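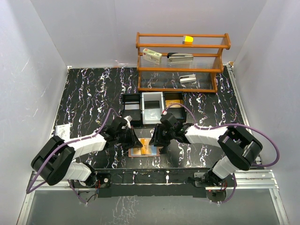

Frequently Asked Questions: Supply Exchange and Lost Property

The Brornberg Adult Learning Center operates a supply exchange for enrolled students and members of the teaching staff. Items that are no longer needed may be left for others to take without charge. Small desk items, such as a stapler, belong on the tiers of a wooden shelf, and flat items may be laid in an open-topped bin in front of it. Larger donations must be arranged in advance with the Office of Student Services.

Who may use the exchange?

Any person holding a current Center card may take or leave items. Students enrolled only in Sunday courses are included. Family members and guests may accompany a cardholder but may not take items on their own account.

How many items may I take?

Each cardholder may take 2 items per visit. A box of staples or a packet of paper counts as one item. Instructors collecting supplies for a class should complete the Classroom Request form, available at the Oltow Street entrance.

What may not be donated?

The Center does not accept the following:
Food or drink
Medicines
Knives and loose blades
Printer ink and toner
Textbooks in editions withdrawn from the course list
Electrical items without a plug

Donated goods are not tested. Cardholders take them at their own risk.
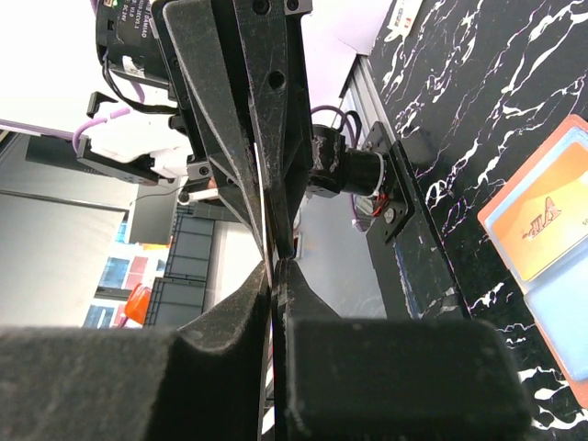
May I return something I have taken?

Yes. Returned items are treated as new donations and do not increase the number you may take on your next visit.

How is lost property handled?

Property found in classrooms or hallways is handed to the Kaewmanee Building reception desk, where it is entered in a register and given a numbered tag. It is never placed in the exchange while the claim period is open. The claim period is 70 days from the date of entry. Unclaimed property may then be donated, with the exception of keys, identity documents, bank cards and telephones, to which separate rules apply.

How do I claim a lost item?

Please come to the reception desk in person with your Center card. You will be asked to describe the item and to state where you believe it was lost. Claims cannot be settled by telephone. Another person may collect on your behalf if he or she brings a signed letter from you and a copy of your card. 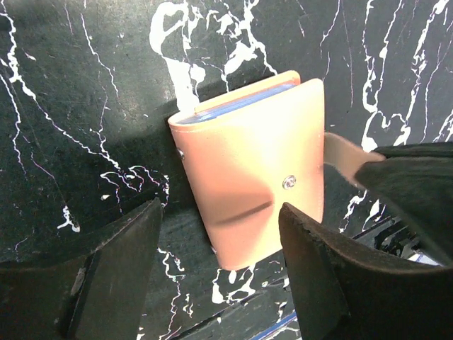
What happens if two people claim the same item?

The item is held by the Office until the matter has been reviewed. Both parties may submit a receipt, a photograph or any other proof of ownership. The decision is sent in writing.

Is there an exchange at the Perkel Annex?

No. Annex students are welcome to use the exchange in the main building during its normal hours. Lost property from the Annex is transferred to the main register every 2 weeks, and students are advised to ask at the Annex office first.

When is the exchange closed?

It is closed during examination periods and for the whole of September, when the room is used for registration. Donations cannot be stored during these times and should not be left in the hallway.

Whom should I contact with a question not answered here?

Written questions may be addressed to Pendo Waweru, Office of Student Services. Please include your course number.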